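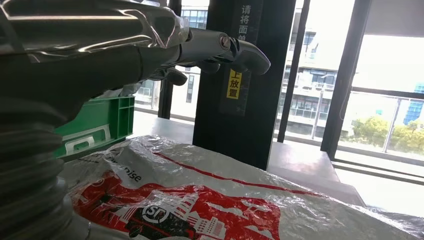 Light from the windows along the top of the arm.

The Lake

My aunt left me her half of the lake at Sokcombe, and it took a letter from the other half to inform me that there was no lake.

There had been one. It was drained in my grandfather's time for reasons that involved beets. What remained was a long dip in the ground with a rowboat in it, and a legal agreement, which had outlived the water in excellent health. Under the agreement, each half owner could fish on alternate mornings, and the one who wasn't fishing had to keep off the south bank until eight.

The other half belonged to a retired piano tuner. He had written to say that my aunt had been on the south bank at 7:44 one morning in August, that he had let it go at the time because of her hip, and that he hoped I would be more careful.

I drove out there meaning to sell. The agent in Nornitz had sounded interested on the phone, up to the word "lake."

"How deep?" she asked.

"It's more of a shape," I said.

The piano tuner was sitting in the rowboat when I arrived. He wore a canvas hat and held a rod, and the line ran over the side and lay in the clover. I stood on what I took to be the north bank.

"You can come down," he called. "It's after eight."

I walked down through the lake. He moved his sandwiches so I could have the other seat. Neither of us spoke for a while, which I understand is also how it's done with water.

"Your aunt preferred spoons," he said finally. "I've always used a fly."

"Did she catch much?"

"Thirteen." He gave me a look. "She claimed thirteen."

I asked him whether he would consider selling his half as well, seeing that the whole dip might fetch something as pasture. He reeled in slowly. A dandelion head was stuck on the hook, and he took it off with great care and dropped it back over the side.

"Too small," he said.

I told him I would think about it. He told me tomorrow was my morning, and that the forecast was good, and that there was a rod of my aunt's in the shed if the mice had left the handle alone. They had left most of it.

I had a hundred things to do back in the city, and I spent the evening at the inn writing them down. Then I asked the woman at the desk to wake me at five.

"Going fishing?" she said.

"At the lake."

"Take a sweater," she said. "It gets damp out on the water."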